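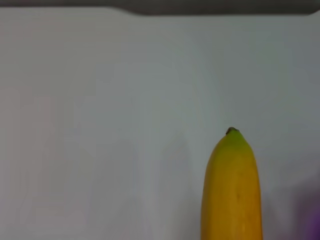
One Banana, Slightly Green at the Top

I buy bananas the way other people buy lottery tickets. There is a window in the life of a banana when it is worth eating, and I have missed it more often than I've hit it. I eat them for breakfast, or I mean to, and by Wednesday I'm standing in my kitchen in Buvusville with a bunch of something that smells like a candle store.

So this June I started buying them one at a time.

You would think this is easy. Go to a grocery store and try to buy one banana. First you have to tear it off the bunch, which makes you feel like a criminal, and then you have to stand in line with it. The self-checkout doesn't believe in one banana either. Mine weighed it, thought it over, and asked me to wait for assistance. The young man who came over looked at the banana, looked at me, and typed in a code without a word. I said thank you in a voice I usually save for the dentist.

The one I have now is what I'd call a good prospect. It's yellow most of the way, a warm, serious yellow, and it still has a green cap up by the little brown nub. There are a few specks around the middle, the small kind you'd have to be looking for. I was looking for them. When you only own one banana you get to know it pretty well.

I used to think the green bit meant "wait." My neighbor Saeed Naseri thinks it means "now." Saeed eats bananas at a stage I would describe as lumber. He likes them to squeak. He says that once the green is gone you're eating dessert, and that he was raised better than that. I was raised on banana bread, so you can see where the trouble starts.

We had this out on Friday over the fence, at a length I'm not proud of. His position is that a banana should put up a fight. Mine is that breakfast shouldn't involve one. He offered to take the banana off my hands before I ruined it. I said I'd think about it and went inside.

I should say something about the banana bread, because every person I've told about the one-banana system has brought it up. "Just make banana bread!" they say, as though I had never heard of it. I have made banana bread. At one point last winter I had so much banana in the freezer, in black, frosty, unlabeled lumps, that a guest asked me what had happened. Banana bread is a fine thing, but it takes three bananas, two sticks of butter if you use my aunt's recipe, and an hour of oven. I was spending six dollars to rescue ninety cents of fruit. And then I had a loaf to get through, and the loaf went stale, and I started looking up bread pudding. You see how a person could lose a year.

I've also tried the storage advice. I wrapped the stems in plastic. I hung them from a hook, which I bought for the purpose, and which now holds my keys. I put them in the refrigerator, where the peel turned the color of a wet sidewalk. The inside was fine, as promised, but I never got over the outside. I kept them away from the apples for a week. The apples did well.

The system with one banana goes like this. I walk to the store on Lekham Street, which is 319 steps from my front door (I counted once, on a slow day, and it's stuck in my head ever since). I look over the bunches and pick one with some green left up top and nothing soft anywhere. I carry it home in my hand, because putting it in a bag is how you get a bruise. I do not put it in my coat pocket. I've done that. It was a good coat.

Then it gets a day, maybe two. I check it in the morning while the coffee is going. The green pulls back toward the tip, the specks get a little braver, and somewhere in there I decide. I press it near the middle with my thumb, very lightly, like somebody testing a mattress they can't afford.

Results so far: I've eaten 5 bananas this month and thrown away none. For me this is a streak. I did once forget and have toast instead, and the banana went a shade past where I like it, but I ate it over the sink and we moved on.

The drawback is that I have no spare. If someone comes by and says, "Oh, can I have a banana?" the answer is a real conversation. My sister visited last weekend and asked exactly that. I told her it wasn't ready. She asked who I was, the banana's lawyer. Then she had crackers, loudly.

As for this one, I'm giving it until tomorrow. The green cap is most of an argument for Saeed and the specks are a small argument for me, and I've decided to side with the specks. I have peanut butter in the cupboard and a clean knife. If it's still stiff in the morning I'll slice it into oatmeal, where it can't hurt anybody, and walk back over to Lekham Street for the next one. I might go through the regular checkout this time. The self-checkout remembers me.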